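Cleaning a white ceramic basin: dark ring around the drain plug

Posted in Bathroom > Sinks and fixtures
3,443 views

Jirayu Suksawat

The basin is white glazed ceramic, set on a white vanity cabinet, with a single-lever chrome faucet and a round chrome plug. A grey-brown residue has formed around the plug. It is lobed in outline, with thin branching lines running toward the drain and fainter streaks on the left side of the bowl. There are small dark dots along the border of it and more specks on the rim near the faucet. Dish soap on a navy cloth has had little effect so far. I have a bottle of Viltine cream cleanser and a sheet of 2,000 grit wet-and-dry paper. Is either safe on the glaze, and should the plug come out first?

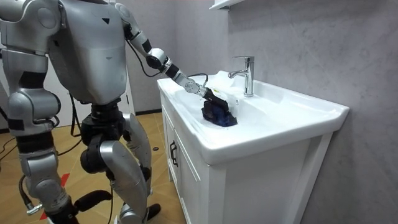
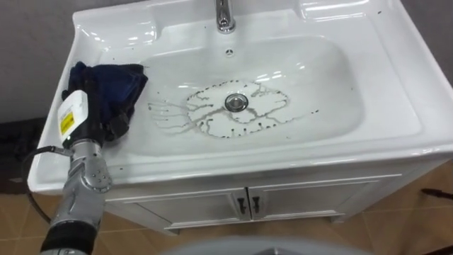

3 replies, oldest first

Nélida Vergara

Do not use the paper. Even a fine grit can dull glaze, and a dulled patch holds dirt more readily than the rest of the bowl.

Branching lines like those usually mean dirty water drained slowly and left its solids behind. Treat it as a deposit first:

1. Rinse with warm water and wipe out whatever lifts.
2. Dissolve two spoonfuls of baking soda in 300 ml of warm water. Lay a soaked cloth over the mark for 20 minutes.
3. Wipe from the outer border in toward the drain, turning the cloth often.
4. Rinse the overflow hole as well.

If a tint remains, use the cream cleanser with a soft sponge and light pressure. Test it on the back ledge first. Keep it off the chrome — some creams leave fine scratches on plating.

Take the plug out if it lifts or unscrews by hand. The underside is often dirtier than the bowl, and a slow drain will put the ring straight back.

Ojeda

White vinegar. Works on mine.

Kumton

Vinegar is for limescale and will not do much for mud or soap dirt. Do not mix it with bleach. Otherwise I agree with the first reply, except that I would switch to a white cloth. Dark fabric hides what it has picked up, and you end up wiping it back onto the rim.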